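Ivero Sorting Table: Owner's Guide
Section 3. Setting Up the Table, Bins and Tray
Revised March 30, 2023

This section covers placing the table, leveling it, laying out the bins and tray, and the first cleaning. Assembly of the legs and the cross brace is covered in Section 2 and must be finished before any of the steps below are started. Wall-mounted models are covered in the Gadlow supplement.

3.1 Choosing a location

The table is intended for indoor use on a hard, flat floor. It should not be set up on carpet, on rubber matting or over a floor drain.

1. Measure the space. Allow at least 20 inches of clear floor on every side where a person will stand or pass.
2. Check that doors and cabinet drawers can open fully without touching the table.
3. Keep the table away from radiators and out of direct sun. Long exposure to sunlight may fade the bins and dull the top.
4. Move the table into place with two people, one at each short end. Lift by the frame and not by the edge of the top.

CAUTION: Do not drag the table. The leveling feet are threaded and can bend if they catch on a joint in the floor.

NOTE: The table with the lower shelf fitted is rated for an evenly spread load of 225 pounds. The rating applies to the top and shelf together. It does not apply to a load placed at one end or in one corner.

3.2 Leveling

1. Place a spirit level along the long side of the top.
2. Turn the foot at the lower end counterclockwise, as seen from above, until the bubble is centered.
3. Repeat along the short side.
4. Press down on each corner in turn. If the table rocks, lower the foot at the loose corner until it meets the floor, then go back to step 1.
5. Tighten the lock nut on each foot with the flat wrench (part 387).

Check the level again after the first week of use and whenever the table has been moved. Floors in older buildings may settle slightly under a new load -- a second adjustment is normal and does not indicate a fault.

3.3 Preparing the bins

Remove the paper sleeve from each bin and wash the bin in warm water with a mild dish soap. Rinse and dry with a soft cloth. Abrasive pads will leave fine scratches that hold dust and make later cleaning harder.

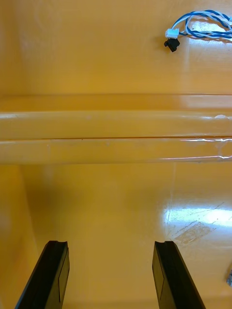
Bins may be stacked for storage when clean and dry. Stacks of more than six should be kept on the lower shelf or on the floor. If two bins become stuck together, do not pry them apart with a tool. Run warm water over the outer bin for one minute and twist gently.

Labels are supplied on a separate sheet. Where many kinds of goods are handled, it is usually easier to write directly on the rim with a marker. Use the same wording on the bins as on your stock list, and keep the list where all staff can reach it.

NOTE: Writing on a rim will wear away with repeated washing. Renew it before it becomes hard to read.

3.4 Laying out the work surface

The layout below suits most users who sort mixed small goods from a central tray. Left-handed and right-handed users may work at the same table without changes.

1. Wipe the top and allow it to dry.
2. Set the tray in the middle of the top with its long sides parallel to the short ends of the table.
3. Set two bins to the left of the tray, one behind the other.
4. Set two bins to the right of the tray in the same way.
5. Put the goods you handle most often in the bins nearest to you.
6. Stand at the table and reach into each bin. If you have to lean, bring the rear bins forward or use the low platform (part 916).

CAUTION: Do not let the bins or the tray hang over the edge of the table. A full bin can tip without warning. 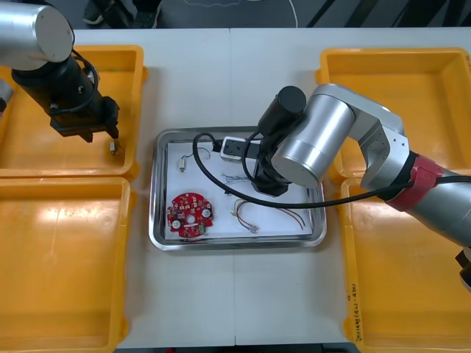

Figure 3-2. Four bins in a two-by-two layout, with a stainless steel tray between them.

Other layouts are possible. Users who sort paper goods often prefer all of the bins in one row along the back. The Carau divider set can be used to split a single bin into smaller spaces, and instructions are packed with the dividers.

3.5 First use

Before regular work begins, carry out a short trial with a small amount of stock.

1. Fill the tray no more than halfway.
2. Sort the contents into the bins at a normal pace.
3. Note any bin that fills well before the others and consider a larger share of space for those goods.
4. Empty the bins, wipe the tray and record the layout you have chosen on the card at the back of this guide.

3.6 Routine care

Wipe the tray and the top at the end of each day. Wash the bins weekly, or sooner if liquids have been spilled. Inspect the feet, the lock nuts and the cross brace every August and replace any part that is cracked or bent. Do not use bleach on the tray -- it can pit the surface.

Replacement parts are available from Fragkou. Quote the part number and the serial number found under the top, near the left front leg.

Prepared by Lenka Murín. Reviewed by Athina Stergiou.

Continue to Section 4, Fitting the Lower Shelf.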